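Greetings > Birthdays > Threads
Birthdays Anniversaries Graduation Thank You Search

Print this page
E-mail this page

Thread by Montserrat Barajas, 2019-06-19

Birthday greetings by text message: length, characters and line breaks. I maintain the greeting list at Banen and get the same questions every March, when we do the yearly cleanup. Answers in one place.

Scope: plain SMS. Chat apps have their own limits, most of them too high to matter for a birthday message. If both of you use the same app, you can skip this thread.

Our list holds 1773 birthday greetings. Each has a text, a tone tag (family, friend, coworker, formal), a language and a length. Length is the field people get wrong when they submit new ones.

One text message carries 140 bytes. With the basic GSM alphabet, each character takes seven bits, so you get 160 characters. Most greetings in English fit.

If even one character falls outside that alphabet, the phone normally switches the entire message to a 16-bit encoding. The limit drops to 70. It applies to the whole message, including all the plain letters before and after.

Most common cause on our list: the curly apostrophe. "Hope it's a good one" typed in a word processor comes out with a curly mark. Paste it into a text and you have a 70-character message. The straight apostrophe is in the basic set.

Second: the long dash. Use a hyphen or start a new sentence.

Third: the single-character ellipsis that some software puts in when you type three periods. Three separate periods are fine and cost three.

Some phones and some sending services swap these marks for plain ones before sending. I don't rely on it. We store greetings with plain marks only.

Names are the harder part. The basic alphabet has é, ñ, ü, ö, ä, à, è, ì, ò and ù. It does not have á, í, ó or ú. So "Happy birthday, Yolotzin Cortés" stays at 160, and "Happy birthday, Rutilio Cárdenas" goes to 70.

Vinh Lại also goes to 70. Do not drop the marks from a person's name to save space. Shorten the greeting. A birthday message with the name spelled wrong is a worse message at any length.

Opening marks in Spanish (¡ and ¿) are both in the basic set. "¡Feliz cumpleaños!" costs what it looks like it costs.

Some characters are in an extension table and take two places each: square brackets, curly brackets, the backslash, the caret, the tilde, the vertical bar and the euro sign. People use the tilde around names for decoration. ~Macario~ is eleven places, nine on screen.
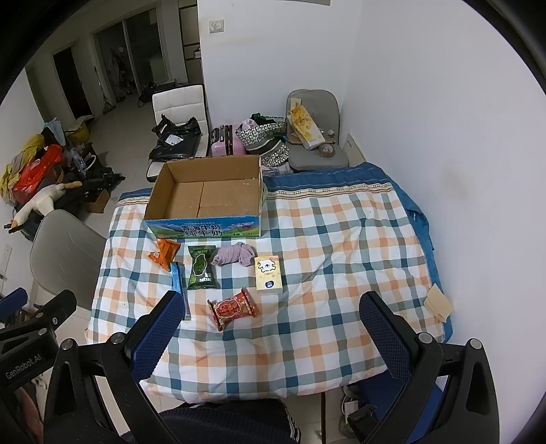
Greetings in two languages are counted at the lower limit if either language needs it. Chinese is simple to budget: one place per common character, 70 in a single message. For scale, the lettering on the milk carton graphic on the cardboard box, 青海牛奶 纯牛奶, comes to eight places with the space. 生日快乐 is four. You can put a full English line after it and still be inside one message, provided the English line is 66 or under, and the line break counts as one of those.

Emoji. None of them are in the basic set, so the first one moves you to 70. Most simple ones then take two places. Ones built from several parts (families, skin tones, flags) take more. A single cake at the end of a 90-character greeting turns one message into two.

What happens past the limit: the phone splits the text and the other phone joins it. Each part gives up 6 bytes to a header that says which part it is. That leaves 153 characters per part in the basic set and 67 in the other.

So 161 plain characters is two messages, and two messages hold 306. There is no three-hundred-and-twenty. We had that figure wrong in our own submission notes until Macario Lozano sent in a correction.

Older phones may show the parts separately, and in the wrong order. If you are writing to a grandparent on an old handset, keep to one message.

Our rule for new submissions: 130 characters or under for the basic set, 40 or under for anything else. That leaves 30 for the name and your sign-off in either case.

30 is enough for "Dear Rutilio, " in front and "Love, Montserrat" at the end, exactly. Fourteen plus sixteen. Longer names than that, pick a shorter greeting. The list can be sorted by length.

Line breaks count as one each. Two in a row to make a blank line is two. I leave blank lines out of stored greetings and let the sender add them.

Trailing spaces count too. Of the last 800 submissions we processed, a trailing space was the most frequent error after the curly apostrophe. It is invisible, and it ends up in front of the sign-off as a double gap.

Rhymed greetings: the four-line kind usually comes to more than 130. We tag those "card" and keep them out of the text list. They read better on paper, where the line breaks stay put.

Tone and length are related, looking at the tags. Formal greetings run short. "Wishing you a happy birthday and a good year ahead." is 51 and needs nothing else. Family greetings run long, mostly from adjectives.

To cut a greeting that is over: remove "very" and "so", then the second adjective in each pair, then the sentence that says you are sending wishes. The wish itself is enough.

Before: "I just wanted to send you this message to wish you a very happy and joyful birthday." After: "Have a happy birthday." You have room left to mention something the two of you did this year.

Scheduling. If your phone lets you write ahead, check the time zone of the person, and check that the draft still has its plain apostrophes. Autocorrect can change them when you edit.

Q from Vinh Lại: do picture messages have the same limit? No. Adding a picture sends it as MMS, and the 160/70 rule no longer applies. Limits there depend on the carrier. Delivery can be slower, and some people have it turned off.

Q from Yolotzin Cortés: does capitalizing matter? Not for length, with an exception. In the basic set É is there along with é, Ñ along with ñ, but À is not there while à is. Ç is in and ç is officially out. All-caps French greetings need rechecking.

Submissions for graduation and anniversary lists follow the same limits. Wedding greetings are card only for now.

If you find a greeting on the list with a wrong length, reply with the greeting text pasted in, no screenshot. I need the characters to check it.

Correction to the tilde post: some phones treat it as a character outside the set and switch encoding, so the cost can be higher than two. Leave it out.

Print this page
E-mail this page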